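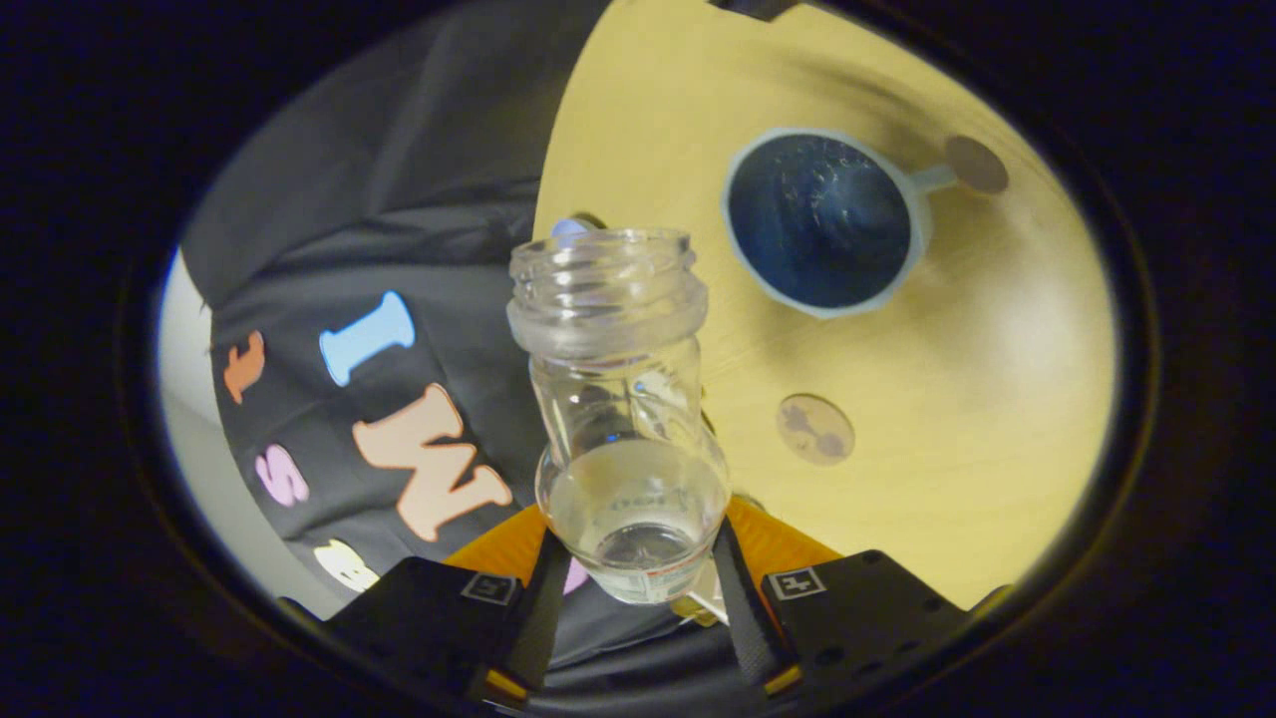 Call for participants: open day with hand-held grippers, Ultham

Suksawat is looking for 20 people from Ultham, Gokbridge and the villages nearby to take part in our open day on 6th August. You will visit our workshop, see a demonstration, and after this you will take a gripper in your own hand and do some small kitchen tasks with it. You do not need to know anything about robots. We would even be glad if many of you know nothing, as our own staff have held these grippers so many times that we do not notice any more what is difficult with them.

The open day belongs to the Broltska project, in which we study how people of different age and different habits show everyday work to a machine. Pouring, lifting, putting down, moving a thing from one side of the table to the other. This is work which most people do every morning without thinking, and it is quite hard to explain in words.

What you will do

The day has two parts. In the first part you are a visitor. You walk with us through the workshop, you may touch most of the things (we will tell you which ones not), and you see one of our colleagues doing the table tasks. There is also a robot arm in the next room which repeats a movement that it learned from such recordings. It is slower than a person and it makes mistakes. Please do not expect a show.

In the second part you are a participant. You stand at a table which is prepared like a breakfast table, and you hold the gripper in one hand. It has two fingers, and you close and open them yourself. There is no motor that pulls against you. A camera is fixed on it and looks forward, over the fingers, to the table. So the camera sees mostly what the gripper is doing, and also whatever is in front of it at this moment.

Each participant does the same short list of tasks, in a quiet tempo. Between the tasks you can sit down. Tea and something small to eat are in the other room, not at the work table, and we ask you kindly to keep it like this.

The tasks are:

1. Picking up. You take an open bottle with the two fingers, low on the body, and lift it so that it stays upright. Some people press too hard in the beginning, others not enough. Both are fine and we record both.

2. Moving between things. The table is not empty on purpose: there are a toaster with bread in it, a divided dish with beans and grains, a plate, a mug and flat coasters. You bring the bottle between these things without touching them, if you can. If you push the dish a little, just continue. We do not stop the recording for this. 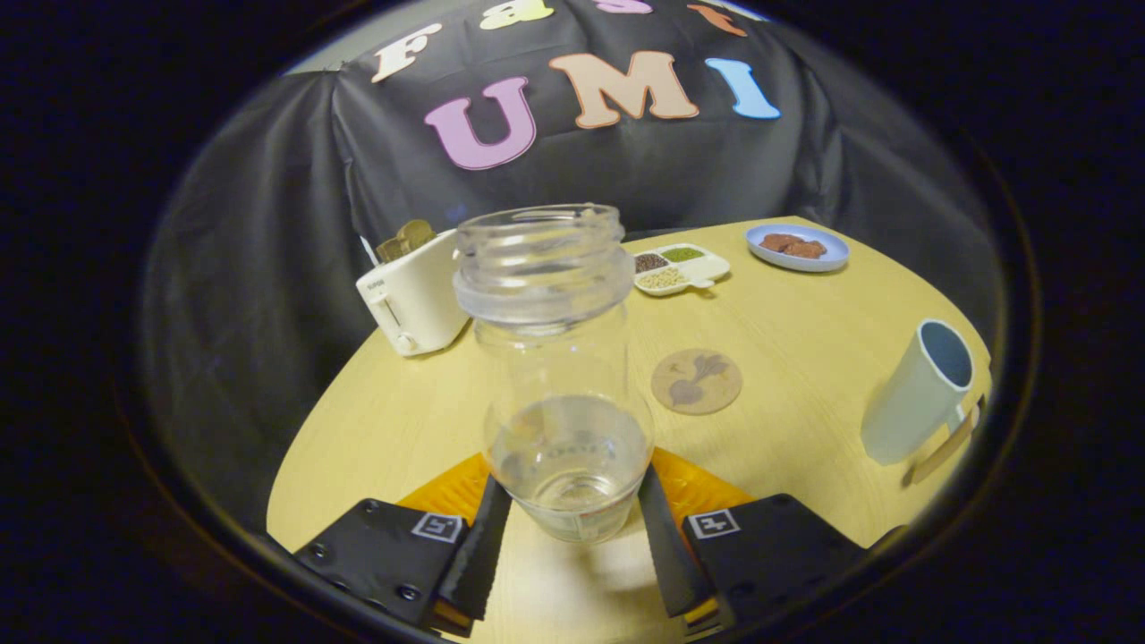
3. Pouring. You tilt the bottle over the mug and let the water run in. It is the task about which we get the most questions, so there is a separate section for it further down.

4. Putting back. You set the bottle on the free part of the table and open the fingers slowly. It sounds like nothing, but many recordings are spoiled exactly in this moment, because the hand goes away before the fingers are fully open.

About the pouring task

We use only a small amount of water, so you do not have to be afraid for your clothes. The mug stands on the table and you choose yourself from which height you pour. Please look at the mug and not at us. If some water goes beside the mug, we dry the table and you try again, or you leave this task out and go to the next one. It is your decision.

You hold the gripper with the hand you normally use for pouring. Left-handed persons are very welcome — in the earlier rounds we had too few of them, and a machine which has only seen right-handed people has a narrow idea of the world.
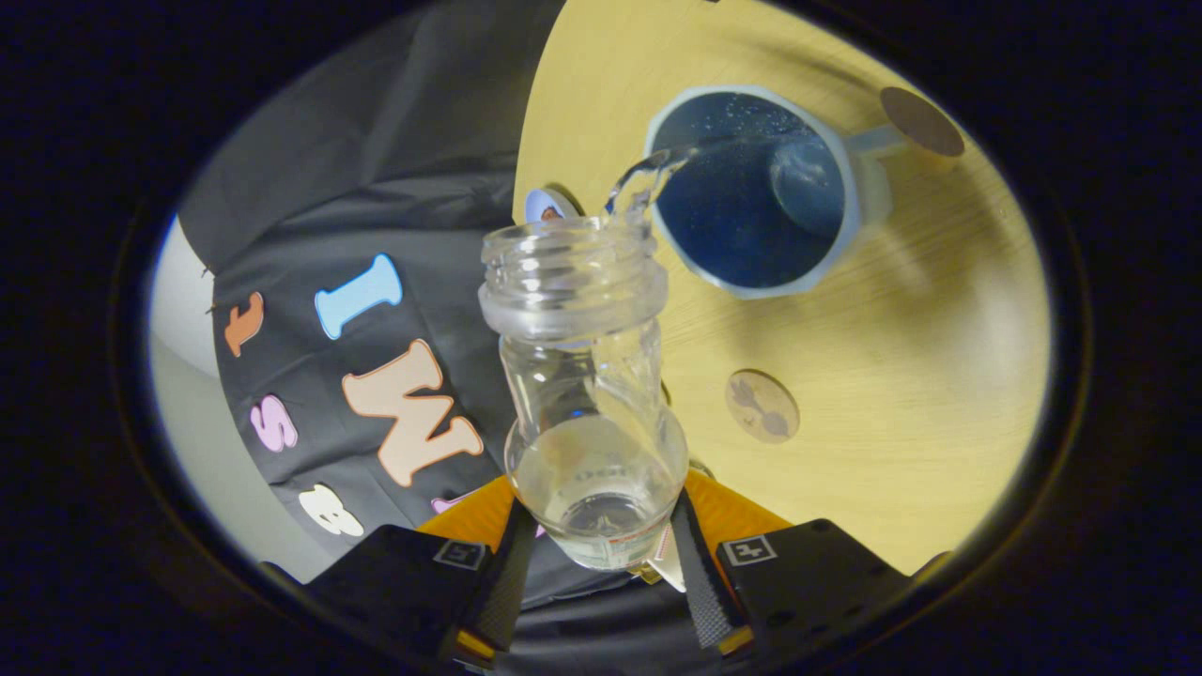
What helps most is to begin the turn of the wrist early and to keep the elbow a little away from the body. People who cook a lot often try to make the movement short and quick, as they do at home with their own hand. With the gripper the bottle is further away from your palm than you are used to, and the weight feels different. After the third or fourth try it becomes easy for most participants, and we keep also the first tries, so nothing of your effort is lost.

Who can take part

You can apply if you are 18 years or older, if you can stand at a table for a short time, and if you can lift 800 grams with one hand. A high chair is available for those who prefer to work seated. Please write this in your application, then we will set the table lower before you arrive.

Glasses are no problem. If you wear long sleeves, please be ready to roll them up. Rings and bracelets should come off for the second part, and there is a small dish for them next to the sink.

You should understand simple spoken English. Our own English is not perfect either, and nobody has to be shy. If you would like to bring a person who translates for you, this is possible, but he or she needs to be announced together with your application.

Employees of Suksawat and persons who live in the same household with them cannot take part. They can come for the visit in the first part.

What you receive

Participants who do both parts get a shopping voucher and their bus ticket paid back. We hand over the voucher at the end of the day against a signature. Visitors who come only for the first part do not receive a voucher, but they do not pay entrance either, and they get the same tea.

We cannot pay for a taxi or for parking. Lunch is not included. The bakery on the corner opposite the workshop is good and closes early.

What we record and what we keep

The camera on the gripper records the table, the objects and the fingers of the gripper. It can happen that your sleeve, your shoes or a piece of the room comes into the picture. We do not need your face, and if it is visible in a recording by accident, we remove this recording or the part of it where you can be recognised. Sound is not kept.

Before you start we give you two pages of text to read and to sign. Please take your time for this. You may ask questions, and you may also read it and then decide that you only want to be a visitor. If you change your mind later, write to us before the end of August with the number from your participant card and we delete your recordings. After this time they are mixed with the recordings of other people and we cannot find them any more.

Your name and your address are kept apart from the recordings, in the office, and only for the payment of the bus ticket.

How to get here

The workshop is in Ultham, in the old printing building behind the fire station. From Gokbridge you take bus 577 and leave at the stop Ultham Fire Station. Go through the gate on the left side and follow the yellow arrows on the ground. The front door on the main street belongs to a dentist, please do not ring there.

There is one step at our entrance and a ramp which we put out when we know that it is needed. The toilet is on the same floor. Dogs cannot come inside, with the exception of assistance dogs.

How to apply

Fill in the form on this page, or come to the office and fill it in on paper. We would like to know:

— your age group and which hand you use
— if you want to do both parts or only the visit
— if you prefer the morning or the afternoon
— anything that we should prepare for you (chair, ramp, translator)

A letter of motivation is not necessary. You also do not need to tell us your profession, but if your work is with your hands, for example in a kitchen, in a care home or at a hairdresser, we are happy to read it in the free field.

We choose the participants so that the group is as mixed as possible. It means that a person who applies early does not automatically get a place, and we ask for your understanding. Everybody receives an answer, also a negative one. Those who do not get a place in the second part are invited to the visit in any case and stay on our list for the next round of Broltska, if they tick the box for it.

If you got a place and cannot come, please tell us as soon as you know. There is a waiting list and another person will be glad to take your time at the table. Groups of friends can apply together, but each person must fill in an own form, and at the table you will be one after the other.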